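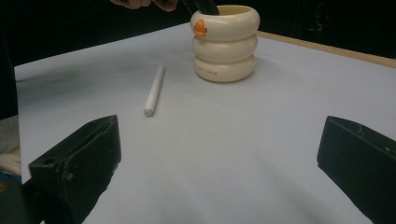
Brake Failure Blamed for Truck Crash on Venter Road

JIRARD, Oct 5, 2023: A failure in the brake system caused the freight truck crash that closed the Venter road overnight, the district traffic police office in Jirard has said.

The truck, which was carrying bagged cement from Vanau to Nulalby, left the roadway on the long downhill stretch below the Venter junction and overturned in a drainage channel. The driver and a helper were both hurt. They were taken to the district hospital in Jirard, where they are being treated for injuries that are not considered life-threatening. No other vehicle was involved.

According to a preliminary report issued by the traffic police office, inspectors found that an air line serving the rear brakes had separated at a worn fitting. The driver told officers that the pedal lost pressure shortly after the second bend and that he tried to slow the truck by shifting to a lower gear. The truck struck the stone barrier on the outer side of the road before turning over.

The police office said it found no sign that the driver had been drinking. The cargo was within the weight limit stated in the truck's permit. Maintenance records have been requested from the owner, a private carrier registered in Vanau, and the truck will remain in police custody until the technical examination is complete.

The road was closed in both directions for 12 hours while a crane was brought from Nulalby and the spilled cement was cleared. Passenger buses were held at Jirard and at the Venter checkpoint. Small vehicles were sent by way of the river road, which is not open to trucks. One lane was reopened in the morning under the control of traffic officers, and full service resumed later in the day.

The district roads office said that 3 sections of the barrier must be replaced. Temporary concrete blocks have been put in place, and drivers are asked to observe the reduced speed limit until the repair is finished.

The downhill stretch was resurfaced in April, when new warning signs and a brake check area were also added at the top of the grade. Trucks are required to stop at the check area before starting down. The police office said it had not yet been established whether the truck made the required stop.

Under district rules, a carrier found to have operated a truck with defective brakes may lose its route permit. A decision in the case will be made after the final report is submitted to the district transport office.

Drivers who were on the road at the time of the crash and wish to give a statement may contact the traffic police office in Jirard.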